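Let the Day Center Choose Its Own Music

In Rurndale we have a day center for adults with disabilities, and every Friday the choir sings there. I go when my work allows it. In May the center asked the town for 800 dollars to buy two keyboards and some drums. The town answered that money for "leisure" must wait until next year.

I think this answer is wrong, and the word is wrong also. When Gaétan Friesen teaches a song to 19 people, and some of them do not speak, he is doing serious work. My neighbor's son Erik sings there the low part. At home he is mostly quiet, but on Friday evening he repeats the whole song for his mother.
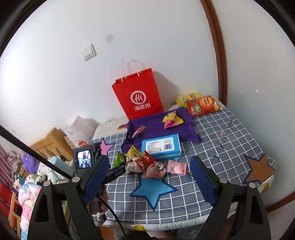 Candy and snack packets on a gray-and-white grid sheet.

Detlef Teuber wrote in our local paper that families could pay for the instruments themselves. He means it kindly, I believe. But many of these families already pay for transport and for care, and a bill of even 100 dollars is not small for them. We do not ask the parents of the school band to buy the piano.

The town found money for new benches on Santoro Street – good benches, I sit on them. So it can find money for this too. I ask the council to read the request again, and before that to come one Friday at two o'clock and listen. The door is on the parking lot side.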